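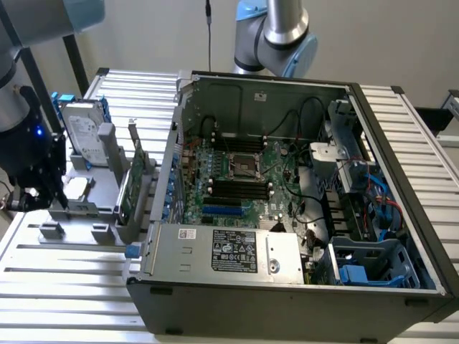 Figure 7. The disassembly cell during collection, with the opened tower on the slotted table and the parts fixture to its left, holding a hard disk drive and an expansion card.

4.2 Gathering the demonstrations

We turn now to the examples themselves, and we hope the reader will forgive us for dwelling on them a little, as most of what we learned in this work we learned while standing beside the table. The task family is the one set out in Section 3: parts are moved between a desktop computer, laid on its side with the panel off (Figure 7), and a fixture that we printed to hold them upright. We were fond of this arrangement from the start — a part standing in a slot can be gripped in much the same way each time, and the person guiding the arm has one less thing to worry about.

All demonstrations were given by hand guidance. Nuala Ó Riain and Solomiia Boiko shared the bulk of the guiding between them, and Jarlath Ó Ceallaigh kept the log. In total we kept 446 demonstrations and set aside a further 38, mostly ones in which the guide had changed their mind halfway through a reach and gone back. We did think for a good while about keeping these too, and there is a fair case for doing so, but our learner in its present form treats every pause as something worth copying, and the early policies trained on the full set had a rather endearing habit of stopping just short of the part.

Each session covered 8 starting layouts. Between layouts the tower was shifted and turned slightly on the table, and the fixture was moved to suit, with the guide choosing the new position by eye. Chaimae Salem pointed out during the July sessions that people left to choose for themselves tend to come back to the same few comfortable spots, and when we plotted the positions she was quite right. From then on the layouts were drawn up beforehand by the Raltach scheduler and simply read out to whoever was guiding.

The cables deserve a word of their own. In the tower of Figure 7 the black ones loop down over the motherboard, and red and blue SATA cables run through the drive cage, so that a straight path to a part is not always a kind one. We asked our guides to go round the cables wherever they could and to take as long as they liked about it. This made for longer demonstrations, and Colm Dunne has since argued, with some patience, that we should have recorded a second and brisker set for comparison. We agree with him, and have begun one.

Labels for the start and end of each grasp were added afterwards using Skokuseo, and were checked by a second person who had not guided that session.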